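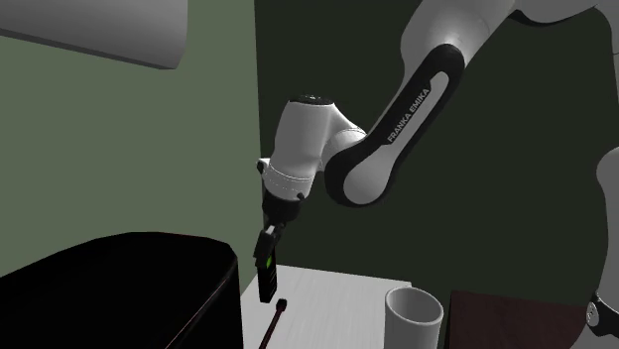 Slide 2. Hello and what I'm going to talk about

Hi everybody, thanks for staying through the last slot before dinner. I'm talking about sourdough rye, and mostly about the two winters I spent getting it wrong in the back of the Alton bakery. Say the title out loud, people at the back can't read it.

Mention that the handout has the recipe, so there's no need to copy numbers down. (Check with Yuto that the handouts made it to the room!)

Slide 3. Why rye is a pain

Most of you bake with wheat, so start there. With wheat you get gluten, you stretch it, you fold it, it tells you how it's doing. Rye has some gluten but it doesn't really hang together, and what holds a rye loaf up is more like a gel, from the starch and these gummy things called pentosans. You can knead it till your arms fall off and it'll still look like wet cement.

Ask for hands – who's made a loaf that was over half rye? Who liked it?

Then the enzyme thing. Rye flour has a lot of amylase, it chews starch into sugar while the loaf is heating up, and if it gets too far you cut the bread open and there's a gluey stripe along the bottom. Acid slows it down. That's why the old recipes are so sour, and why I stopped trying to make mine mild.

Slide 4. The first winter

Tell the brick story but keep it short this time. I'd been using the same starter I used for my white loaves, straight from the fridge, and I figured it would sort itself out. Gheorghița Costache came in to pick up her order, pressed one with her thumb, and asked me if I was selling it by the pound or by the yard. She grew up on this stuff. She came back in February with a jar of her own starter and a page of notes, and I still have both.

Her notes said to feed it rye only, keep it thick, keep it warm, and quit opening the lid. I was opening the lid a lot.

Slide 5. Building the sour

Slow down here, last time I rushed and got all the questions at the end.

I do it in 3 stages now. First one is small and loose and fairly warm, that gets the yeast moving. Second is stiffer and sits overnight, 12 hours at my place, and that's where most of the sour taste comes from. Third is short and warm again, right before mixing, so there's some lift left for the oven.

If your kitchen is cold, put the bowl in the oven with just the light on. Put a sticky note on the oven door too. I have preheated a starter and so has Ryota.

Smell is the best guide I've got. Green apples, good. Yogurt, fine. Nail polish remover means it's hungry, so feed it and try again tomorrow.

Slide 6. Flour

The Dalutus flour and the Hayashi flour are both sold as whole rye and they don't act alike at all. Hayashi is ground coarser and drinks a ton of water. I add the last splash by hand for that one. I don't have a rule for it, sorry, I just go until the paddle leaves a clean smear on the side of the bowl.

Hideaki Amano will probably bring up scalding. Let him, he knows more than me. Short version: pour boiling water on part of the flour, let it cool, and you get a sweeter, darker crumb that stays soft for days.

Slide 7. Shaping and baking

Wet hands, wet scraper, wet everything. Smooth the top with the back of a spoon and dust it with flour. When you see little pinholes through the flour it's ready to go in. Don't wait for it to double, it won't.

Hot oven to start, then turn it down. My loaf at 80 percent rye goes into a tin, always. Freestanding is for people with better nerves.

And then leave it alone! Wrap it in a towel and don't cut it till the next day, two days if you can stand it. Pass the plates around here – Kaede has the butter.

Slide 8. Questions and thanks

Thank Kaede Wada for slicing, and Ryota Yagi for lending me his oven when mine died. If somebody asks about caraway, I like it, Gheorghița doesn't.

Next bake day is 19th June at the Wirnov hall, bring a jar with a lid if you want some starter. Sign-up sheet's by the door.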